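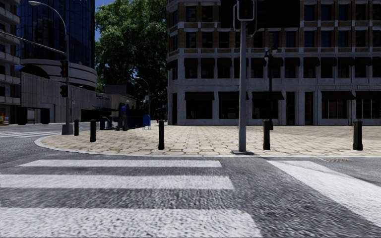

Figure 1. Rendered view of a street corner with crosswalk markings, curb and paved plaza.

Crossing Times for Older Pedestrians at Four Junctions in Ciltesstead

Student project report, Urban Transport Module
Prepared by: Roxana Voicu, Mircea Cârstea and Tamara Enache
Project supervisor: Leanne Ellwood

1. Background

The town of Ciltesstead has an older population than its neighbors, and much of its daily shopping takes place on foot. The pedestrian signals in the town center were last retimed before the new health center opened on Drellgate. Residents have since written to the town office to say that the walk signal ends before they reach the far curb. The present project was set up to examine that complaint at four signal-controlled junctions and to recommend changes where the evidence supports them.

The work was limited to signal timing. Driver behavior, street lighting and winter maintenance were outside its scope, although all three were raised in interviews.

2. Method

Observations were carried out in June on weekday mornings, when foot traffic to the health center and the covered market is heaviest. Two members of the team stood at each junction. One recorded the start and end of each walk signal, and the other recorded the moment at which a pedestrian left the first curb and reached the second. Only pedestrians using a cane, a walker or a wheeled shopping bag were timed. No names or other personal details were taken.

The team also held 13 short interviews with people waiting to cross. Each interview followed the same written questions and was conducted away from the edge of the road. Relu Moldovan of the town's street office supplied the current timing plans.

3. Findings

The walk signal at Drellgate lasts 10 seconds, followed by a short clearance period. The median crossing time recorded there was 15 seconds. Most of the pedestrians timed were therefore still on the road after the walk signal had ended, and several waited through a full cycle in order to start at its beginning.

At Sedberg Street the signal is set at 12 seconds and the road is narrower. Pedestrians generally completed the crossing within the signal. The remaining two junctions, at Market Row and Mill Lane, gave mixed results. Crossing times at Market Row were longer on Thursday, when stalls occupy part of the sidewalk and people must walk around them to reach the push button.

Respondents spoke more often about uncertainty than about speed. A common remark was that there is no way to tell how much time is left once the signal has begun. Two respondents stated that they take a longer route to avoid Drellgate altogether.

4. Recommendations

The walk signal at Drellgate should be extended to 15 seconds during daytime hours, with its effect on bus services reviewed after one school term. A countdown display should be tested at the same junction. The push button at Market Row should be moved to the side of the pole facing away from the stalls. No change is proposed at Sedberg Street.

5. Limitations

All observations were made in dry weather and before noon. The number of interviews was small, and people who no longer walk to the center could not be reached by this method. A further round of timing in winter would be needed before the results are applied to other junctions in the town.

The timing sheets and interview questions are held in the module office and may be consulted on request to the project supervisor.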